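How to hand your bench job over to the sorting cell without losing your mind

Written for the returns benches at Nakska. Last changed November 7, 2022.

The cell takes the small stuff: drives, adapters, card readers, anything that goes back into a divided case. You keep the judgment calls, plus the stapled notes from customers. Set aside 2 shifts for the handover. Management's plan says one, but management's plan was written before anyone met the cell.

Step 1. Write down what you do. Include the parts you'd deny doing, like tapping a drive on the bench before you test it. Impi Koskela's list ran to 19 lines and the official procedure has nine.

Step 2. Mark the lines that need a person. Cracked shells, sticky labels and smells all count. The cell has no opinion on smells.

Step 3. Show the job by hand, using the gripper tool. Go slower than feels dignified. Pick up by the sides, hold the part upright over its compartment, then lower it. If you fumble, finish the move and flag it in Ilum afterward.

Step 4. Run the cell at half speed and stand there. You will want to help. Keep your hands behind the yellow line.

Step 5. Check the reject bin before lunch and again before you leave. Rejects go to whoever is on exceptions that day, and exceptions is a real job with its own line on the rota. Tahira Gilani got that in writing in February, so quote it if your lead forgets.

Step 6. When 97 parts in a row go through clean, sign the sheet and move to your new station. Complaining about the new station is customary - Sohail Rind keeps the better chair over there, and he got in early.

Worn finger pads go on the Doltton order form, not in the comments box.

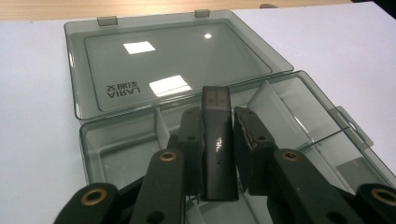

Who handles a part the cell refuses to place?
The person on exceptions that day takes it from the reject bin, checks it by hand and logs the result in Ilum.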